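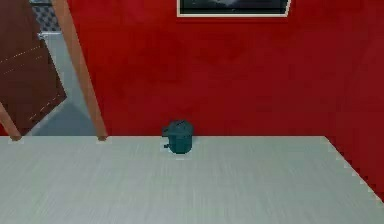
3.2 The numbered and the unnumbered copies

It is worth pausing over the question of numbering, as so much of the correspondence between the press and its buyers turns on it, and as we were slow ourselves to see how much it mattered. When Skudska announced its small edition of the Macedo novellas, the prospectus promised a run of 34 copies, all numbered by hand on the colophon page and all signed by the translator. What the surviving order book records is a good deal messier, and (to our minds, at least) a good deal more interesting.

The order book lists buyers in the sequence in which their money arrived, and for the first 16 entries the number given to the buyer and the number pencilled in the margin agree perfectly. After that they drift apart. A bookseller trading as Billex asked for a low number and was given one that had already been set aside for a subscriber, who then had to be written to, very politely, and offered something else. We have read that letter many times now and still feel for whoever had to write it. The subscriber took the change in good spirit and asked only that the slipcase be lined in the darker cloth, a favour the binder was happy to grant.

There are also the copies with no number at all. We have handled four of these, and we believe they were printed to cover spoilage at the bindery, then kept back when the spoilage turned out to be lighter than feared. They share the paper, the type and the endpapers of the numbered copies, and the colophon carries the same printed line with a blank where the figure should be. Dealers have tended to describe them as proofs, and we would gently discourage the habit. A proof of this edition does exist, in the Fosard papers, and it looks quite different – the title page is set in a larger size, the second novella lacks its epigraph, and the sheets were never folded.

Figure 2. Order of sale against order of numbering for the Macedo novellas, compiled from the Skudska order book. Entries with a disputed or altered number are left out.

Soo-ah Heo, in her earlier survey of the press, took the view that the unnumbered copies were meant as gifts for the people who had worked on the book. We came to the material expecting to agree with her, and it would be a pleasing story if it held. Her strongest evidence is an inscription dated 27th March in a copy given to the compositor, and there is no doubt that this one was a present. The other three, though, have plain price codes on the rear pastedown in the same hand as the order book, and one was invoiced in May along with the ordinary stock. Our own feeling is that the press gave away what it liked and sold what was left, as small presses have always done, and that the labour of sorting gift from merchandise would have puzzled everyone involved.

For the collector the practical upshot is a modest one. An unnumbered copy in its original slipcase should be catalogued as part of the edition, with the blank colophon noted, and any inscription transcribed in full. The question of price we leave to section 4.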